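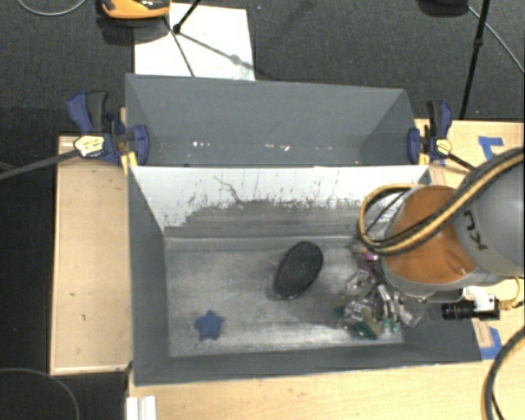
October 30, 2023

Posted by Oratile Mnguni

I've had three emails since the last post asking whether I've changed my mind about the picking arm. I haven't, much, but I've now worked next to it since August and I can at least be sceptical with some detail.

What we were told at Dinwood was that the arm would take the boring part. Things come in mixed, somebody has to lift them out of a bin one at a time and send them on, and that somebody used to be whoever was on the early shift. Fair enough, it was boring. I did it for two years and I won't pretend I miss the backache.

But the boring part has moved. The arm goes into the bin, and a person stands by to deal with what it leaves. On a good morning Hala can get on with her labels and hardly look up. On a bad one she's back and forth all shift, because something has ended up tight against the side, or lying at an angle the gripper doesn't like. A small thing on a bare metal-looking floor with a shine on it sounds like the easiest job in the world. You or I would have it out before we'd thought about it.

Then there's the counting. We never had a number on the wall before. Now we do, and last Thursday it said 413, against a target of 400, and there was a cheerful message from the Prinden office about it. The number goes up when a piece gets picked. It doesn't care who freed it first. I asked if the times we step in could be shown next to it and was told that was "a good thought".

I don't blame the machine for any of this. The fitter from Akpan who comes to look after it is decent and patient, and she was the first person to ask us what we'd want changed. (A lower stop button, and the bin turned so you can reach the far end without leaning.) We got the button.

What bothers me is the rota. There used to be 5 of us on earlies and we swapped round, so you'd have an hour of picking and then a walk to the other end of the building and a chat. Now it's one person minding the arm for the whole shift, and that person doesn't talk to anyone. Hala says she finds it more tiring than lifting, and she was the keenest of all of us at the start.

There's a review next month. I've asked for the minding to be shared out in two-hour turns, and for the step-ins to be written down, on paper if need be. I'll post what they say.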